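Resident Room Guide
Section 4: Bed, Clothing and Bedside Area

4.1 Scope

This section applies to all single and shared rooms at Clostidham Residence. It sets out how the bed is to be cleared, made and kept in order, and how clothing left on the bed is to be sorted and put away. It should be read together with Section 3 (Laundry Room) and Section 6 (Room Inspection).

Denim is treated separately from other clothing in this guide. New or dark denim can leave color on bedding, and rivets and zippers can pull threads in a duvet cover.

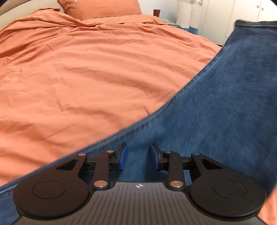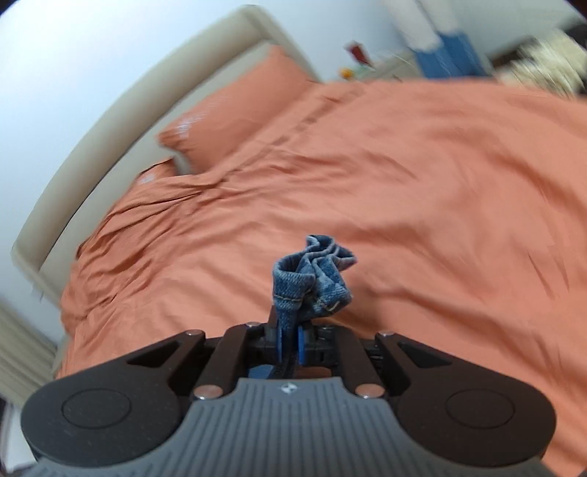
Figures 4-1 and 4-2. Blue denim and orange bedding.

4.2 Clearing the Bed

1. Open the window or set the room vent to its middle position before handling bedding.

2. Remove all clothing from the bed. Lift each item clear of the duvet. Do not drag denim across the cover.

3. Check every pocket. Coins, keys, pens and tissues are to be taken out before the item is folded or sent to the laundry room.

4. Sort the items into two groups: clothing to be worn again and clothing to be washed. Items to be washed go directly into the resident's laundry bag and are not to be placed on the floor or on the pillow.

Note: Jeans that are damp from rain should be hung over the drying rail in the bathroom until fully dry. They are not to be folded or stored in the wardrobe in this condition.

4.3 Folding Jeans

1. Close the zipper and fasten the top button.

2. Hold the jeans by the waistband and shake them once to release the legs.

3. Lay one leg over the other so that the side seams meet. Smooth the cloth from the waistband toward the hem with the flat of the hand.

4. Fold the hem up to the waistband, then fold once more in the same direction.

5. Place the folded jeans on the lower shelf of the wardrobe. Heavier items are kept below shirts and knitwear.

Caution: Do not overload the upper shelf of a Hultar wardrobe. The maximum load is 33 pounds, evenly spread. A door that no longer closes flush must be reported and must not be forced.

4.4 Making the Bed

1. Pull the bottom sheet tight at all four corners and tuck it under the mattress.

2. Take hold of the duvet by its two upper corners and shake it until the filling lies evenly inside the cover.

3. Lay the duvet flat, with the closure at the foot of the bed. The overhang should be equal on both sides.

4. Smooth out the larger creases by hand. Light wrinkling of cotton covers is normal and will not be recorded at inspection.

5. Set the pillow against the head of the bed with the open end of the pillowcase facing away from the door.

Duvet covers and pillowcases are issued as a matched set and must be returned as a set. Replacement sets are supplied by Vanags and may be requested on Form 159. Sets are exchanged every second week, except during the December closure.

4.5 Bedside Area

1. Return cups to the kitchen daily. A cup kept at the bedside overnight should stand well back from the edge.

2. Coil charging cables loosely and secure them with a tie. Cables must not run beneath the pillow, the duvet or the mattress.

3. Unplug chargers when they are not in use.

4. Wipe the surface with a slightly damp cloth. Headboards may be cleaned with Prastasix fabric-safe cleaner, applied to the cloth and never sprayed directly.

Caution: Do not cover a phone, laptop or power adapter with bedding or clothing while it is charging.

4.6 Color Transfer and Damage

If denim has left a mark on a cover, rinse the area in cold water as soon as possible. Do not apply bleach. Hot water and machine drying may set the stain and should be avoided until the mark has been removed.

Tears, burns and stains that remain after one wash are to be reported to the Housing Office, Room 251. Please bring the affected item and state the room number. Charges, where they apply, are listed in Appendix C.

Questions concerning this section should be addressed to Margus Lepik, Housing Services.

Section revised Thursday, August 26, 2021.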